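Folding table for the entry – keep it or build something?

Prerdale Home & Shed Forum > Small Spaces

ranel_st
Posts: 481

We moved into a unit in Grulcombe in August and there is no hall to speak of. The front door opens straight into the living room. Keys, mail and sunglasses all end up on the kitchen bench, and I spend ten minutes every morning looking for the keys.

At the moment I've got a white folding table near the door. It was meant to be temporary. Is it worth keeping, or should I put up a proper shelf? We rent, so I'd have to ask about drilling.

tseng_m
Posts: 1000

Keep the table for now and put a bowl on it. A shallow one, so you can see what's in it. Flat keys on a bare top get covered by the first catalogue that comes through the door.

gumboot
Posts: 10

I'd disagree about the bowl. Ours filled up with batteries, screws and old receipts inside a month and we still couldn't find the keys. Hooks are better. You can get the stick-on ones if the landlord won't let you drill.

tseng_m
Posts: 1000

Stick-on hooks came off our wall twice and took the paint with them. I wouldn't risk it in a rental with a heavy key ring. Empty the bowl when you do the bins.

gumboot
Posts: 10

Depends on the paint, I suppose. Ours have held fine on a gloss door frame. You do need to wipe it with metho first and leave it overnight before hanging anything.

ranel_st
Posts: 481

Thanks both. I don't mind the bowl idea but I know what I'm like with emptying things. Here's what I've come up with from your replies and a bit of reading. Tell me if any of it is silly.

1. Keys get one spot and nothing else goes there. For now it's near the front edge of the table, where I can reach them on the way out.

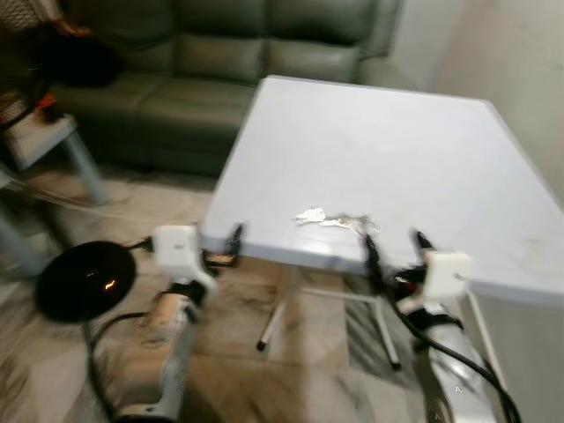

2. Mail goes in an upright rack at the back of the table. Anything unopened after 2 weeks gets dealt with or recycled.

3. Try one stick-on hook on the side of the bookcase, away from the paint, with only the spare key on it.

4. Clean the table top. It has smudges and scuffs that I've been ignoring. Is bicarb all right on these or will it dull the surface?

gumboot
Posts: 10

Number 3 is sensible. Bicarb is a bit gritty for my liking. Try dish soap and warm water, then a melamine sponge on a corner you don't look at much.

tseng_m
Posts: 1000

Agree on the soap. Scuffs might not come out at all if they're into the surface. I'd put a tray under the keys as well, or you'll keep adding to them. Still think you'll end up with a bowl.

ranel_st
Posts: 481

A tray I can live with. I'll have a look for one on the way home.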